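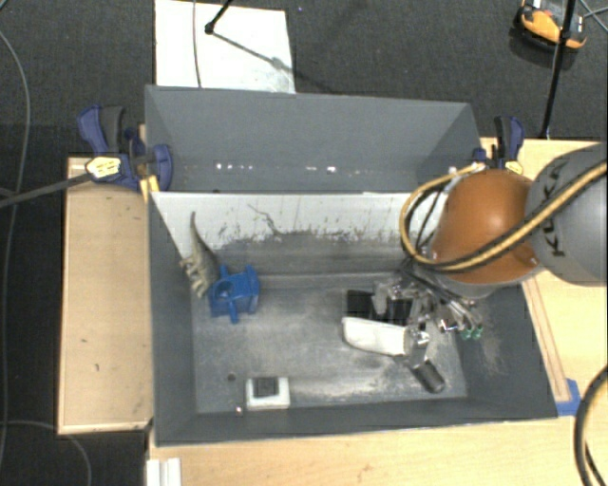

Robots and Chores: Frequently Asked Questions

Last updated Oct 24, 2019

Can a robot tidy my living room yet?

Not the whole room, no. Parts of the job, yes, and those parts are getting better fast enough that we rewrite this page more often than any other on the site. A robot arm bolted in one place can take toys and small boxes out of a bin and put them somewhere else. Ask it to do the same on a rug, with a sofa in the way and a dog walking through, and you are asking for several hard things at once.

Why does everyone test on picking things out of a bin?

It is such a good problem! A bin has walls the arm must not hit, corners where small things hide, and objects that lean on each other. A toy dinosaur has a tail, legs and claws, and every one of them changes where you can grab it. A plain box is easier until it ends up flat against the wall. Stores, warehouses and toy chests all have some version of this, so progress on bins travels well.

How good are they at it?

It depends on what goes in the bin. In our own trials at Skiltatbridge we used 71 household objects and made 405 picks. The arm got the object out on the first try 256 times. We were thrilled with that, and we also know a six-year-old would beat it without looking.

What goes wrong most often?

Thin things, shiny things and floppy things. Depth cameras have trouble with clear plastic and polished metal. Suction cups need a fairly smooth patch to hold on to, and fingers need room on both sides. Soft toys are kinder than you might expect – you can grab them badly and still lift them.

Is laundry solved?

No. Folding a towel that has been laid out flat is within reach for a research lab with patience. Finding the sleeve of an inside-out sweater in a full basket is a different matter. Ask us again in December, we have a student project starting on socks.

What about dishes?

Loading a rack with identical plates works well, and some commercial kitchens already have machines for narrow versions of that job. A home sink has a whisk in a mug under a pan. We would love to see somebody crack it.

My shop has one dull, repetitive job. Should I look at a robot?

Look, definitely. The best candidates are jobs where the parts always arrive in the same place, the same way up. Write down every exception that comes up over a couple of weeks. If the list is short, talk to an integrator. If it fills two pages, sorting out how the parts arrive may help you more than an arm would.

Do I need an industrial arm, or will a small one do?

For learning, a small one is great. Industrial arms from makers like KUKA are strong and repeat their moves very closely, but they need proper mounting, guarding and a risk assessment before anyone works near them. That is true even when the thing being lifted is a plastic toy.

What are Brisunix and Ilano?

Brisunix is our picking software, and Ilano is the set of objects we test it on. The Gulyás workshop notes, linked from the downloads page, cover calibration and cable routing. Read the cable part first – a hose that snags will ruin a good afternoon.

Can I suggest an object for the test set?

Please do! It should fit in one hand, cost little and be easy to buy again. Nothing sharp, nothing breakable, no food. We have 52 suggestions waiting at the moment, so a reply can take a while.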